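Celtari Reads
Filed under: Ebooks & Downloads > How To
Posted in January by Kuzmenko
4 comments | 3 shares

How to get a free library ebook onto your e-reader

Got asked this again so here it is, quick version. You need a library card, a computer and the cable that came with your reader. No card? Go get one first, Barkham branch does them at the desk till 4. 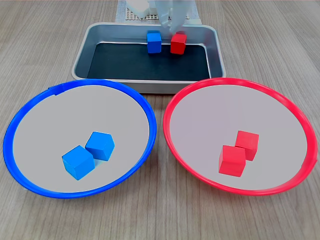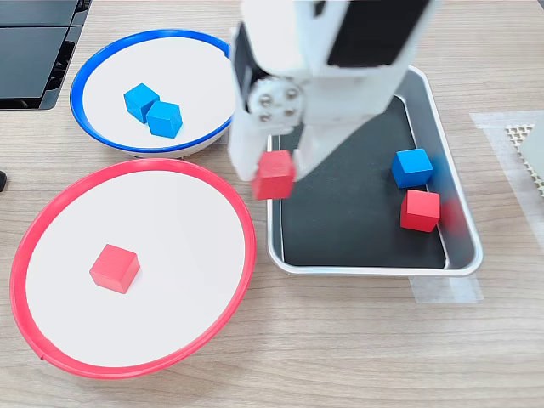 Two blue cubes in the blue-rimmed one, both times.

Step 1. Find the book

Log in on the library site. Search by title, not author, author search is a mess. Tick "available now" or you'll get a page of waitlists. Pick EPUB if it gives you a choice. PDF works but the text is tiny and you'll be scrolling sideways all night.

Step 2. Borrow and download

Hit Borrow, then Download. You get a small file first, thats not the book. Open it in Bando (the free desktop reader, any version) and the real one comes down. Mine was 939 KB, took seconds. Picture books are way bigger, go make coffee.

Step 3. Move it over

Plug in the reader. Wait for it to show up on the left side in Bando. Drag the book across. Eject before you pull the cable!! Skipped this once, had to reset the whole thing.

Step 4. If it won't open

Usually the account. Reader and computer have to be signed in with the same email. Check the spelling. Still nothing, delete the book off the reader and drag it again. Full memory will do it too, mine got recieved-file errors somewhere past 1000 books.

Loans run out on their own, nothing to return. Want it longer, renew before the last day.

Share this | Leave a comment (4)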